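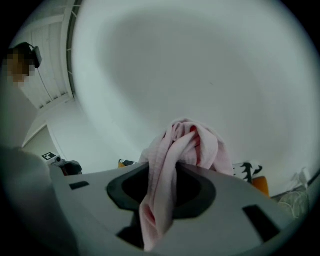
I missed the last ten minutes of the best match of the season, and the culprit was a football app. It was called Londine, it had promised me live commentary, and at the exact moment the away side won a corner it decided to log me out. My neighbours could probably hear me. So I've spent most of June 2026 trying out live score apps, on the sofa, on the bus and in the middle of chores, with the phone propped up wherever it would stay. An app has to work when your hands are full of pale pink washing, all twisted up on itself, and you can only spare half a glance for the score. That's my test, and it's a surprisingly hard one to pass!

3 min read

Trelen was the one I wanted to love. It's quick (goals usually reached me before the telly showed them, a mixed blessing) and the team pages are lovely, with big readable line-ups and a tidy little form guide. The trouble is the alerts. Out of the box it tells you about everything: throw-ins in dangerous areas, managers being interviewed, a goalkeeper's birthday. I turned off 10 separate kinds of notification before it calmed down, and the switches are scattered over two menus. Once you've done that, though, it's a joy. Goals, red cards, full time, and silence in between.

Omoregie goes the other way. There's one plain screen, a list of matches and a row of stars you tap to follow a game, and it's hard to imagine getting lost in it. I'd hand it to my dad without a second thought. What you don't get is any sense of the game itself. A match can be a goalless bore or a goalless thriller and for 90 minutes Omoregie will show you the same two noughts. I kept it for the lower leagues, where it covers clubs the others don't bother with – I now care deeply about a relegation fight in a town I've never visited.

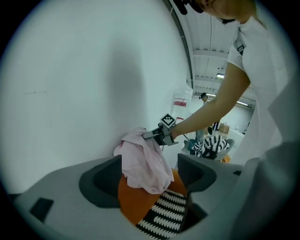 Martim Teixeira wrote to me after I grumbled about all this online, and reckoned I was asking the wrong thing of a score app altogether. Put the radio on for the feeling, he said, and let the phone do the numbers. He uses Tedine with every alert switched off apart from kick-off and full time, and he told me he'd "enjoyed football more this year than in the previous five".

I tried it his way for a fortnight and I see the appeal. Tedine has a small widget that sits on the home screen with your club's score on it, so there's nothing to open and nothing to log into (hello, Londine). The free version carries an advert along the bottom, which I stopped noticing, and a paid one that adds player stats, which I didn't miss. My one moan is that it drains the battery something rotten during a long evening of cup ties, so keep a charger handy if it looks like going to penalties.

For now I've got Tedine on the front screen and Trelen tucked in a folder for derby days. Londine has been deleted, reinstalled to check I wasn't being unfair, and deleted again.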